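May, after supper

Day two of the great family tree, and I have already lost a grandmother. She was in the green folder at lunch. By four she had turned into a gas bill from Brultholm, which I paid years ago and apparently loved enough to keep.

Deividas Krūmiņa wrote back at last. He is my third cousin, or my second cousin once removed, depending on which of us is drawing the chart. He has the tree up to 395 people and would like me to know that my side is "thin." My side is thin because my side moved to Poltitz and stopped answering letters. I come by it naturally. His email sat in my inbox for nine days.

He wants to know whether great-uncle Rebane was a cooper or a trooper. The parish clerk had handwriting like a hen in a hurry, and the two entries we have don't agree. I voted cooper. Nobody in this family has ever been brave, but several have been fond of barrels.
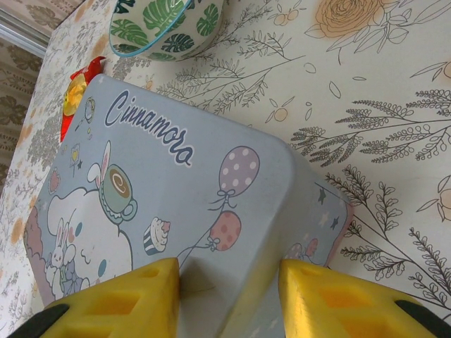
Mother called in the middle of all this to say the Rebane story is wrong anyway, he was neither, he sold buttons. She had this from Aunt Jedum, who also told us she once danced with a duke. I wrote down "buttons" with a question mark and then, out of loyalty, "duke" with two.

Spent over an hour on record 2907, which the index swore was a baptism. It was a dispute about a goat. Our people lost. I copied it out for Deividas anyway, as it may be the only time we made the public record, and he can decide where a goat goes on the chart.

Knee bad again. Must buy stamps and look behind the dresser for Grandmother.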